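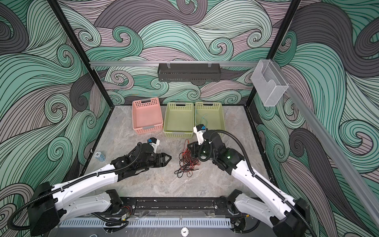
Choosing wallpaper for small rooms
Speaker notes, Flurkbridge home improvement evening, Nov 29, 2022

Slide 1. Title. Wait for the back rows to sit down. Mention that the sample books are on the side table and can be handled during the break.

Slide 2. The usual advice is to keep small rooms plain and pale. I followed it for years. Then I papered a half bath in Zurwood with a big leaf print, and the owners liked it better than any other room in the house.

Large patterns have fewer repeats, so the eye has less to keep track of. Tiny prints can look busy from across a room — pass around the small floral sample at this point.

Slide 3. Measuring. Width of each wall, then height in 3 places. Old houses are never level. Write the numbers on the wall in pencil, never pen. Pen bleeds through.

Slide 4. Pattern repeat. This is where people run short. With a large repeat you lose paper on every drop. Work through the sum on the board: ceiling height of 100 inches, repeat of 30 inches, so each drop is cut at 120. Ask if anyone wants it again. Someone usually does.

Buy two extra rolls from the same batch. Check the batch number on every label before opening any of them.

Slide 5. Corners. Don't wrap a full width around an inside corner. Cut it so a narrow strip turns, then start the next wall with a fresh plumb line. The pattern will be slightly off in the corner. Put the worst mismatch behind the door.

Slide 6. Floors and trim. With a strong print, keep the floor quiet and pick the trim color out of the paper. Show the Gromoma chart, second row. Skip this slide if we started late.

Slide 7. Paste. Paste the wall or paste the paper, depending on the label. The Pai hallway job in August bubbled badly — I rushed the soaking time and had to strip one whole side.

Questions. Likely ones: steam in bathrooms, papering over old paper, removing borders. Handout has the drop chart on the back.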